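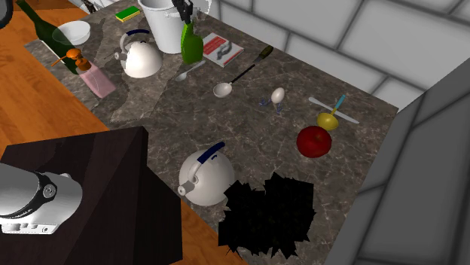
*Rendered counter scene from the Wistell kitchen set, gripper at lower left, two white kettles in the same style.*

# Busberg Clutter Set

Rendered kitchen counters for the Busberg robotics club's entry in the Plemley student pick challenge. Read "What we don't believe" before you train anything on it. Last edited 20 Feb 2019.

The club voted to build this set. The person writing the card voted against, and offered to write the card so the doubts would be in the repo along with the data. Everyone has had a chance to edit it. Where the card says "we," the club agreed to the sentence. Where it says "I," it didn't.

## At a glance

| | |
|---|---|
| Type | Simulated, no real camera images |
| Scenes recorded | 764 |
| Scenes in the release | 474 |
| Object models | 27 |
| Generator | Wistell scene tool, club fork |
| Task | Pick one named object off a crowded counter |
| Labels | Object name, mask, pose, visible fraction |
| Real-world test set | None |

The last row matters more than the others.

## Why it exists

Plemley scores a robot on picking named items out of clutter. Our arm is shared with two classes, and the club gets it in the evenings. In December we worked out how many real picks we could record before the qualifying round and it was a bad number. The proposal was 500 simulated scenes over winter break, then a short run of real picks to see if anything carried over.

The scenes got made. The short run of real picks is still on the to-do list.

## What a scene looks like

Every scene has a counter, walls, a floor, and a pile of household stuff. The textures change from scene to scene. In the sample at the top the counter is brown and gray marble and the floor is orange wood, and I have yet to cook in a kitchen like that. The argument for wild textures is that the model should learn to ignore them. Fine. I would like to see it measured.

Objects are dropped from above by the physics step and recorded once it reports that they are at rest. Bottles and dispensers often end up lying down, as they do in the sample. Some things are set upright by a rule in the layout file, and the egg in its blue wire stand is one of them. Please don't report egg results as evidence of anything. A target that always faces the same way is an easy target.

Repeats are allowed, so one scene can have two of an item. This was meant to make the task harder. What it did was make the request unclear, because the instruction file says "pick the kettle" and doesn't say which. The scorer accepts either one. If your success rate looks good on kettles, check how much of it comes from having two chances.

The gripper appears in the image at its start pose. It is never inside the pile when the picture is rendered.

## From 764 to 474

We recorded more than planned because the first batches were poor. Scenes were dropped for any of these:

- the target was fully hidden from the camera
- the target had rolled off the counter
- two solid objects were pushed into each other past the overlap limit
- the mask file and the pose file disagreed about which object was which
- the reviewer marked it "unusable" and wrote a reason

The last rule is the weak one. Reviewers had different ideas about what "unusable" meant, and a few reasons just say "weird." We ended up under the 500 we had promised. There was a suggestion to loosen the overlap limit until the count came out right. That was voted down, and I want it on record that the vote was close.

Dropped scenes are in `rejected/` with their reasons. If you think we threw out the hard cases and kept the easy ones, so do I, and you can check.

## Layout of the repo

```
clutter/
 scenes/ one folder per released scene
 rgb.png
 mask.png
 poses.json
 request.txt
 rejected/ same layout, plus reason.txt
 models/ object meshes and textures
 splits/ train.txt, val.txt
 tools/
 view.py
 check_labels.py
 score.py
```

To look at a scene:

```
python tools/view.py --scene scenes/<id>
```

To check labels before you use them:

```
python tools/check_labels.py --split val
```

Run the second one. It finds problems we already know about and sometimes new ones. Open an issue if you get a new one, and paste the full output.

## Labels

Masks and poses come straight out of the simulator. People in the club like to call them "perfect," and I'd ask them to stop. They match the simulator's idea of the scene, including its mistakes. A mesh with a bad origin gives you a pose that is exactly wrong every time.

Known trouble:

- **Handles.** For spoons and ladles, the pose origin is in the bowl on some models and halfway down the handle on others. `poses.json` has an `origin_note` field. Half the baselines in our shared folder ignore it.
- **See-through items.** The mask treats them as solid, so anything seen through them is labeled as the front object.
- **Thin parts.** Wire stands and bucket handles lose pixels at the released image size. Visible fraction comes out low for these.
- **Names.** "Kettle" and "teapot" were both used in early batches. We changed them all to "kettle" in the request files. The old name may survive in mesh file names.
- **Irregular dark shapes.** Some scenes have large, jagged black shapes on the counter, like the one near the front in the sample. None of the request files name them. They do cover counter space and the planner has to deal with them, so read planner failures in those scenes with care.

## Splits

Train and val share all 27 object models. They differ in layout, texture, and lighting only. A high val score means the network recognizes meshes it has already seen, on counters it hasn't. It says nothing about a new mug.

I asked for a split with held-out models. The answer was that 27 is too few to hold any out. That is probably right, and it is also a reason to be careful about what we claim.

## What we don't believe

We, meaning the club, agreed to this list:

1. That a score on this set predicts a score at Plemley. We have no real picks to compare with.
2. That the physics is right for contact. Friction is one value for everything, so a sponge and a glass bottle slide the same way.
3. That the lighting is varied enough. Most scenes are lit from above with soft shadows. The Plemley hall last year had windows down one side.
4. That the camera view matches ours. The mount on the real arm has been moved since the camera settings were written.

And these are mine:

5. That winter break was better spent here than on fixing the wrist cable, which still drops out.
6. That a reader will get as far as item 6 before starting a training run.

## Baseline

There is a baseline in `tools/score.py --baseline`, which picks the named object by mask and closes the gripper at the mask center. It gets the mask from the labels, so it cheats. It is included as a floor for the grasp half of the problem. If your trained network does worse than this, the network isn't helping yet. Several of ours don't, and did not.

Please don't post numbers from the trained networks on the club page until they have been run on the arm at least once. The poster we took to the Nilsuwan open house showed a simulated success rate in large type with the word "simulated" in small type. Visitors asked to see it work. We showed them the viewer.

## Using it for class

The intro robotics class at Busberg can use the set for the segmentation assignment. It is fine for that. Use the released scenes only and say in the write-up that the data is rendered. For the grasping assignment, use the arm. A bad real pick will teach a new student more about friction than this whole folder can.

## To do

- [ ] Real picks with the same requests, same camera height, failures included
- [ ] Measure the camera mount again and update the settings
- [ ] Separate friction values by model
- [ ] Requests that say which one when an item appears twice
- [ ] Second reviewer on everything in `rejected/` marked "weird"
- [x] Rename teapot to kettle in request files
- [x] Put "simulated" on the poster in the same size as the number

## License and credit

Scenes and labels are free to use for school and club work. The object meshes came with the Wistell tool and follow its terms, so read those before you pass them on. Cite the set as "Busberg Clutter Set, simulated," and keep the last word in.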